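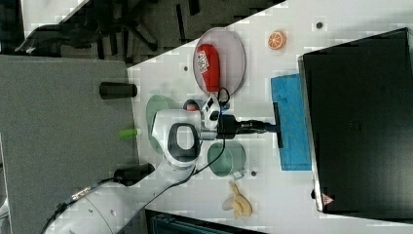 Blue cloth, flat end down. The wrinkles are holding their ground.

The Long White Table: A Gallery

Print this page | E-mail this page

Reading time: 6 minutes, less if you skip the cloth

Every shared workspace has one surface where things come to rest. In the Lenus room at Usteo it's the white table, which was bought for meetings and has hosted very few of them. Lunch lands on it. So does anything that was on its way to the sink. We cleared it completely in November and it stayed that way until 12 the next day — a house record.

The gallery so far has one picture, which is one more than the Caltitby office has managed. A few notes to go with it.

The pink plate. Oval, see-through, and large enough to serve a fish. Current guest: one long red package with a white label.

The orange. A slice, parked next to the plate instead of on it. There was room.

The green set. The cup has a handle and is lying on its side. The matching plate is on the table too — pale green, same see-through look.

The cloth. Bright turquoise, easily the most cheerful thing in the room, spread out in front of the big black monitor. The carpet is gray and makes no effort to compete.

Pictures of the Mangundap kitchen shelf will be added when someone finds the shelf. House rule until then: cups upright, fruit on plates, everything off the table by 6.

Contact us | Copyright Usteo, all rights reserved | Back to top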